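Zwei Arme, ein Rahmen: Wartung an der Zelle Duda

Die Zelle Duda steht bei Feneo in Hiltden, und sie sortiert Batterien. Zwei Arme sitzen sich an einem Tisch mit mattschwarzer Arbeitsfläche gegenüber, gefasst von hellem Holz und schwarzen Aluminiumprofilen. Für die Einrichtung ist Neusa Teixeira zuständig. Ihr Wartungsplan sieht nach jeweils 100 Betriebsstunden eine Nullpunktprüfung aller Gelenke vor.

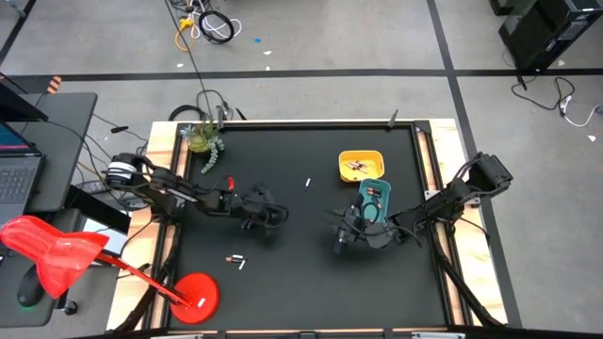
Geprüft wird immer zuerst der linke Arm. Teixeira fährt ihn in Referenzlage, liest die Encoderwerte aus und vergleicht sie mit dem Protokoll vom November. Weicht ein Gelenk um mehr als 2 Inkremente ab, wird neu kalibriert. Danach folgt der Greifer unter Last, wozu eine Kurzhantel dient.
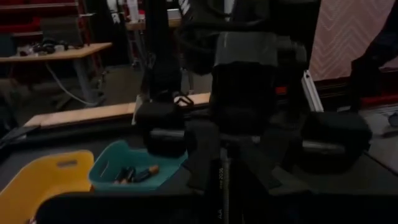

Nachgezogen werden die Schrauben am Handgelenk erst nach diesem Test. Die Greiferbacken stammen von Urden und sind nach 3000 Zyklen zu tauschen. Laut Zähler waren es zuletzt 458. Den Abschluss bildet die Kamera am Handgelenk: Beide Greiferfinger müssen im Bild liegen, dazu ein Zylinder auf der Tischfläche.
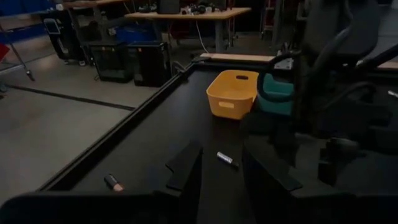 Ersatzteile und Intervalle

Servos hält Feneo für beide Arme vor, Kabelsätze nur für einen. Die Leitungen an den Basen werden bei jeder Wartung auf Scheuerstellen kontrolliert und bei Befund komplett ersetzt.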